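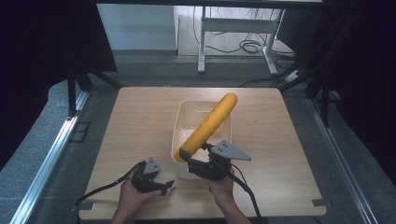
Bench setup: two hand-held grippers, a translucent bin and the yellow loaf.

Review: Kaletti 2 trajectory alignment software
Emese Magyar, 13/12/2024

Kaletti 2 takes recordings from hand-held grippers, aligns the video streams, estimates tool pose and jaw width, and exports the result for policy training. I tested it on 110 two-handed pick-and-place recordings. The previous release, installed in September, served as the baseline.

Installation took 14 minutes on a clean workstation. The Ditov driver still has to be built separately, and the build script fails without a message if the compiler path contains a space.

Time alignment is the main improvement. The old version matched streams by header timestamp and drifted on long recordings. Version 2 cross-correlates angular velocity between the two tools and corrects the offset per segment. Of the 110 recordings, 57 needed a correction, and all of them passed my replay check afterward.

Pose tracking is less even. Wood grain gives the tracker plenty of low-contrast texture, but glare on the tabletop produces features that move with the camera. The Mészáros outlier filter removes most of them at its strict setting. It is off by default.

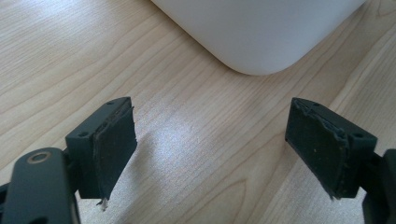
Wrist view with the jaws open. Note the bright reflection on the desk and the ragged pad edges.

Jaw width is estimated from the fingers in the wrist view. The fitting routine assumes a straight pad edge, so torn foam shifts the zero point. A per-tool calibration file fixes this, though the file format is documented only in the changelog. The viewer does not warn when the file is missing.
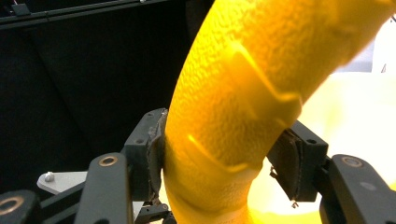

Contact labeling

The contact detector combines jaw width with a segmentation mask. On soft objects it tends to mark closure early, and a strongly lit yellow surface against a blown-out background makes the mask bleed past the object. Lowering the mask threshold helped. Exports to Gratari format kept the edited labels intact.

Recommended for two-handed datasets. Single-tool users gain little over the previous release.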